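Mesholm, 20.02.2023

Jiso veröffentlicht Version 4 der Partnervermittlung Fakau: Kontaktanfragen mit Ablauffrist und verbindlicher Rückmeldung

Der Softwareanbieter Jiso stellt ab sofort Version 4 seiner Partnervermittlungsplattform Fakau bereit. Kern der Aktualisierung ist ein überarbeitetes Verfahren für Erstkontakte. Anfragen, die nicht beantwortet werden, verbleiben künftig nicht mehr unbefristet im Posteingang, sondern werden nach 32 Stunden geschlossen. Beide Seiten erhalten darüber eine gleichlautende Mitteilung. Eine erneute Anfrage an dieselbe Person ist erst nach einer Sperrfrist möglich, deren Dauer die Empfängerin oder der Empfänger in den Kontoeinstellungen festlegt.

Die Länge der ersten Nachricht ist auf 200 Zeichen begrenzt. Für Folgenachrichten besteht keine Begrenzung. Bilder und Sprachaufnahmen lassen sich erst versenden, wenn beide Beteiligten den Kontakt bestätigt haben.

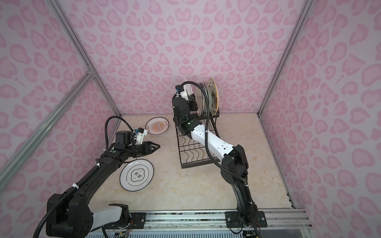 Die Auswahl der Vorschläge übernimmt das Modul Sultana, das mit Version 4 in zweiter Generation vorliegt. Es gewichtet Angaben zu Wohnort, Beziehungsabsicht, Kinderwunsch und Tagesrhythmus. Angaben zum Einkommen werden nicht mehr erhoben, bereits gespeicherte Werte werden bei der Umstellung gelöscht. Nutzerinnen und Nutzer können die Gewichtung der einzelnen Merkmale einsehen und in zwei Stufen anpassen.

„Unbeantwortete Anfragen waren der häufigste Anlass für Rückfragen an unseren Support“, erklärt Rosalinda Magbanua, Produktleiterin bei Jiso. „Mit der Frist ist der Status eines Kontakts für beide Seiten jederzeit eindeutig.“

Das Verfahren wurde seit Oktober im Regionalbetrieb Mesholm erprobt. Die dort angelegten Konten werden ohne Zutun der Inhaber übernommen, laufende Unterhaltungen bleiben erhalten. Bei allen übrigen Konten ist nach der Aktualisierung eine einmalige Bestätigung der Profilangaben erforderlich.

Version 4 ist für bestehende Mitglieder ohne Aufpreis verfügbar. Die Browserfassung wird serverseitig umgestellt, die mobile Anwendung muss manuell aktualisiert werden. Ältere Fassungen der Anwendung können weiterhin Nachrichten empfangen, aber keine neuen Anfragen versenden.

Pressekontakt:
Jiso, Unternehmenskommunikation
Rosalinda Magbanua
Mesholm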